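Small Things on a Gray Counter
Davoud Mousavi
26/04/2019

Every household has a category of object too small to deserve a shelf and too useful to throw out. Ours had spread across three rooms and one coat pocket before I gave in and held a sorting day. The gallery covers the less embarrassing part of it.

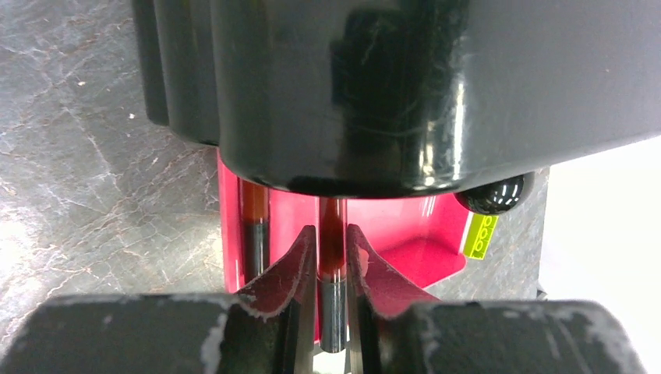 The pink holder, with its amber-and-silver rods standing up straight. By our standards this counts as formal storage.
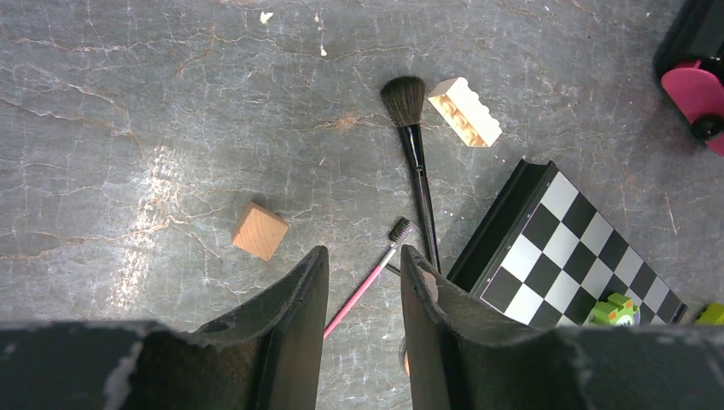 One large makeup brush, one small wooden cube, one off-white toy brick. They have been sharing quarters for years and don't seem to mind. 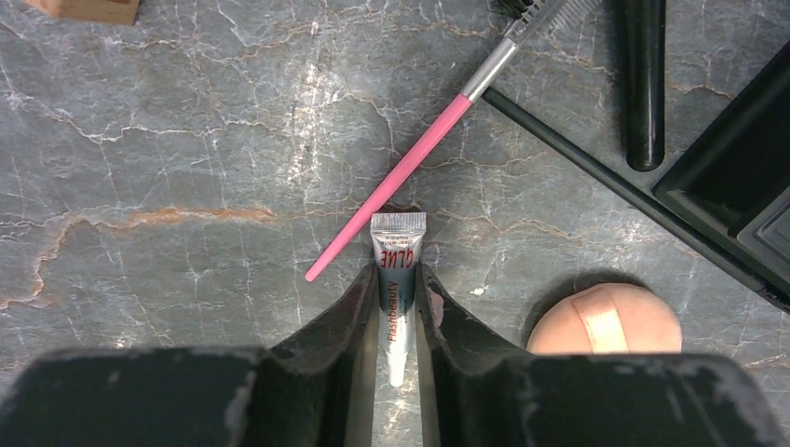 Flashbeauty eyelash glue and a slender pink brush, the closest we came to a matching set.

The original plan was to sort by purpose. Makeup in one box, toys in another, glue with the other glues. This held up until lunch. My daughter pointed out that the cube isn't really a toy, that it came from a building set called Mussa which we gave away last December, and that it now lives with us as a sort of guest. Fine. A fourth box, for guests.

Then there was the question of glue. I own wood glue, paper glue and something from Binness that has only ever stuck to me. Eyelash glue, I was told firmly, does not go in the garage with those. It goes with the lashes, and no one could say where the lashes were.

We ended up with 6 boxes, all from the hardware store in Sornham, all the same size, which was my mistake. The brushes are too long for them. The brick rattles around in one like a pea. I went back for a taller box and returned with a Trostolico drawer divider, on sale, that fits none of our drawers. It has gone into the box of things that don't fit anywhere.

What got kept: every brush with most of its bristles, the brick (there is still a set it might belong to), the cube (see above), anything with a cap that turned. What left the house: 8 dried-up pens, a lid that has outlived its jar, and a key my wife says is for the old apartment and I say is for the bike.

The key came back in the next morning. I have it in the coat pocket for now.

More pictures when we do the hall closet, if the door will open.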